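Module 4: Storage and Retrieval
Handout 3: Fixed and floating locations

4.1 Terms

A location is any place that can be named on a stock record and found by a person who has never been there. A shelf is a location if it has a label. A room is usually too large to be one. A container may be a location, an item, or both, and the record has to say which.

Under a fixed system, each class of item has one location and returns to it after use. Under a floating system, an item goes to any free location and the record is updated when it is put away. Most small stores run a mixture without writing it down, and this accounts for a good share of the errors covered in Handout 4.

4.2 Space

Fixed locations must be sized for the largest quantity ever held. Take a store with 600 item classes, each with its own bin. If stock levels peak at different times of year, many bins stand part empty on any given day. A floating system needs only enough bins for the largest total held at once, plus a margin for movement.

The saving falls when items differ greatly in size. A bin that holds one large object cannot be shared, and the free volume around it is lost under either system.

4.3 Search time

With fixed locations, regular users learn the layout and stop consulting the record. Search time drops over the first weeks and then levels off. With floating locations it stays nearly constant, as every search starts at the record. Compare the two systems after the learning period has ended.

In the Skikar exercise, the same parts list is picked twice, once under each system. Note the time for each line as well as the total. A few long searches can hide a generally good result.

4.4 Choice of container

Opaque containers depend wholly on their labels. Clear ones allow a rough check from outside, though small contents at the back are easily missed, and a clear wall is no substitute for a label. Wall slope also matters. Slanted sides allow empty bins to nest but waste floor area when full.
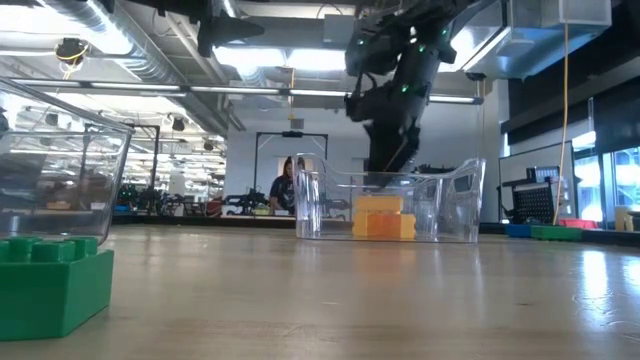
Yutong Wei asked whether a clear bin should still be opened at stocktake when its contents seem obvious from the side. It should. The stocktake sheet records a count, and a count made through a wall is entered as an estimate in column 2.

4.5 Preparation for the seminar

Read the Nechyporuk case, including the appendix on returns. Draw up a location scheme for the store it describes and state which classes are fixed. Maximum 700 words, excluding the location list. Hand in to Ruth Urrego before the seminar.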